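So I finally did it. My application for the teaching diploma at Murinau is in, all 18 pages of it, and I am writing this with a cup of tea and a slightly twitchy eye.

I'd been putting it off since September. The personal statement was fine (I like talking about myself, you may have noticed!) but the references very nearly finished me off. You need two, and they can't come from you. They have to be uploaded by the people who wrote them, through a link the system emails out once you've typed in their addresses. Simple enough, except that one of mine went to an address Siamak Kermani stopped using when he left the college, and the form won't let you change an address once the link has gone out. You have to ring the admissions office. I was number 20 in the queue and the hold music was panpipes.

The woman who picked up was lovely, mind you. She cancelled the old request, sent me a fresh one to fill in, and Siamak had his letter up before teatime. I owe him a very large curry.

Then there was the transcript. My old college has merged twice and its records now live with an outfit called Prurirness, who charge you to post a piece of paper and charge you again for a PDF of the same piece of paper. I paid for the PDF. It came with my middle name spelt wrong, so back it went, and the second one was right but sideways. I sent it in sideways. If Murinau want to turn me down over that then fair enough, we weren't meant to be.
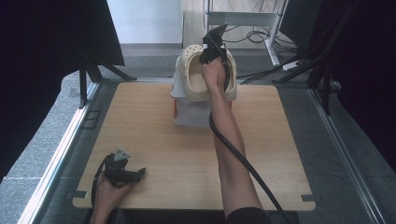 334 words · 2 min read

My other tip, if you're about to start one of these, is to write everything in a separate document first. The form logs you out while you're thinking, and I lost a whole answer on "managing competing priorities" because I'd gone to let the cat in. The second version was shorter and probably better, but I still mourn the first.

Decisions come by email, apparently, and the portal just says "Under review" in a grey box until then. I've only looked at it four times today. If anyone reading did the Murinau course, please tell me what the interview's like, and whether I need to buy a proper shirt!

Share this post · 18 shares · 20 comments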